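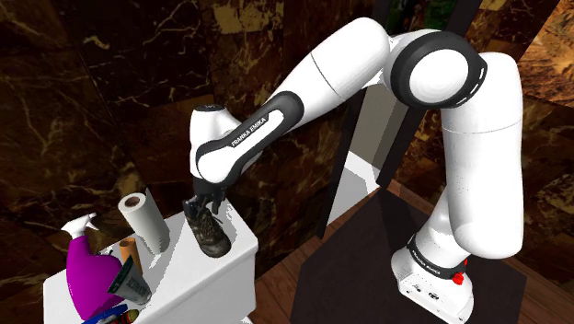 Collecting simulated grasps for the Clamalholm method takes one working session per object set. Load the Zongate room file and confirm that the arm is at its home pose. Run a trial pick before recording. With the boot held over the crowded white surface, check that the gripper has clearance from the paper towel roll – then start the batch of 200 attempts.

Save the wrist view with every attempt. Shadow edges may look coarse at the default setting, and the grasp scorer accepts them.

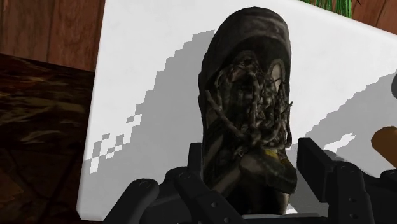 Boot held between the two gripper fingers, simulated view.

Discard any batch with fewer than 50 completed grasps.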